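Hemer shop manuals, scanned text, README

Last touched March 6, 2025. Read this before you open the files please

What it is
Text pulled from old service manuals for desktop computers. Scanned at the Noonan branch, OCR'd, cleaned by hand where I had time. 1,000 pages in all. English only. A few pages have French captions, left them in.

What's in the folder
pages/ one text file per page
index.csv page id, manual title, chapter, scan quality (1 to 5)
fixes.txt every hand correction, old and new
skip.txt 40 pages too faded to use. Don't train on these, don't quote them either

Where it came from
Two boxes from the Lornovon repair counter when it closed, one box from Zanport. Zanport box was damp at the bottom so expect junk characters in anything with an id starting Z. Titles in index.csv are as printed on the cover, misspelings included.

How it was cleaned
Running heads and page numbers stripped. Hyphens at line ends joined up. Tables flattened to tabs, which went fine for jumper settings and badly for beep codes. Part numbers NOT corrected unless I could check them against a second copy. O and 0 get mixed up a lot, also l and 1. If you need part numbers go back to the scan.

Checked 50 pages against paper, line by line. 19 had at least one wrong charachter. Most of those were from the Z box.

Known problems
- beep code tables, see above
- chapter 4 of the tower manual is in twice, second copy is cleaner
- screw sizes lost the fraction marks, so 1/4 might be 14
- "see figure" lines point to figures that aren't here. Text only

Chapters on taking a case apart are the best of the lot, large type, hardly any tables. Memory, expansion slots, power supply, all readable. Start there if you're just testing a parser.

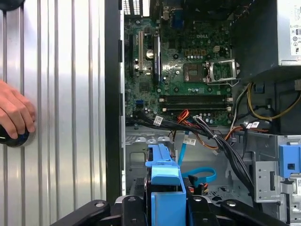
Jarlath Hegarty wrote in to say the duplicate chapter isn't a real duplicate, the second one has a revised step for reseating the memory, and could both stay in with a note. Fair enough. Both stay. Note goes into index.csv next time round.

Use
Fine for search, parsing, spelling tests. Not for fixing a live machine, too many bad digits. Next batch in July if the scanner holds up. Send corrections as page id, line, old, new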